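Best way to keep a kid's stuffed animals together on a craft table?

Manju Bhardwaj
Member, 1,266 posts

We have one table in the back room and it does everything: homework, wrapping, mail. My daughter's plush toys live on it too and they end up on the floor by dinner. I don't want to buy another plastic bin (we have plenty!). Has anyone just used a box? Do they hold up, or do they go floppy in a month?

Urmila Mathur
Member, 3,601 posts

Use a box! I've been doing this since January and I'm never going back. Ask at the grocery store for the shallow trays that cases of stuff come in — the low sides are the whole point, because kids can see what's in there and grab it without dumping everything out. Get corrugated if you can. I keep mine on our green table, pushed to the back near the plants, and the front is for whatever we're doing. 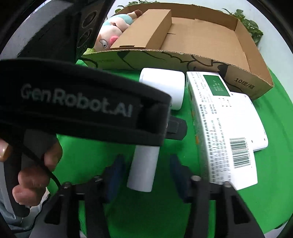
The other thing I'd say is don't tape anything down at first. Leave it a week and see which toys really get played with, then put the rest in a closet. We did that and the pile shrank by half, with zero tears. If a corner starts to split, a strip of packing tape on the outside fixes it. And when the box gets gross you recycle it and get another one, so who cares about juice.

Shukla700
Member

we use a shoe box. works ok but big bears dont fit

Manju Bhardwaj

Thank you both! Going to ask for a tray when I do the shopping tonight. The closet idea scares me a little but I'll try it — she has a LOT of bunnies.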